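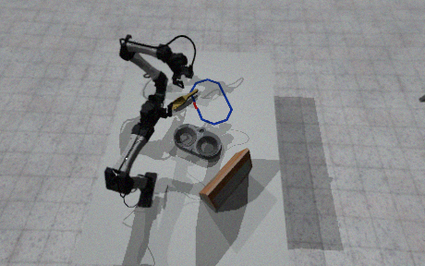

Aishwarya Poduval wrote in to ask whether she could move her cat to a new dry food in one go, with half a bag of the old one still left. It's better to mix the two for a week.

Search Puseck Search

How to Switch Your Cat to a New Dry Food

Filed under: Cats, Feeding, Basics

Start while you still have enough of the old food for seven days. Write down what your cat eats now. Mine gets 60 grams a day, split between breakfast and supper. Weigh it on a kitchen scale. Scoops vary too much. 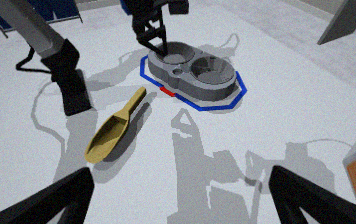

Double-bowl container, gray

Days one and two: three parts old food, one part new. Stir it well or the cat will pick out the old pieces.

Days three and four: half and half. Keep meals at the usual times and pick up leftovers after half an hour.

Days five and six: one part old, three parts new. 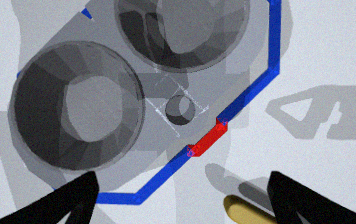
Day seven: new food only. Check the feeding chart again at this point. A richer food usually means a smaller serving, and the old amount may be too much.

If your cat gets loose stools, go back one step and stay there for two more days. Call the vet if it lasts or if there is vomiting. A cat that hasn't eaten for a full day should be seen.

Fussy cats may take the mix better with a spoonful of warm water. Skip the gravy toppers for now.
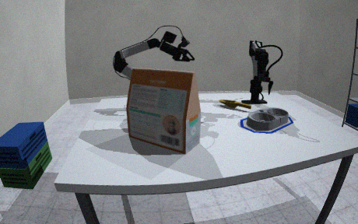 Package standing upright on the table

Fold the top of the bag down tight and clip it. I keep the food in its own bag, inside a Holmgren bin, so the lot number and date stay with it. Wash the bin between bags and let it dry fully before you refill it.

357 shares | 128 comments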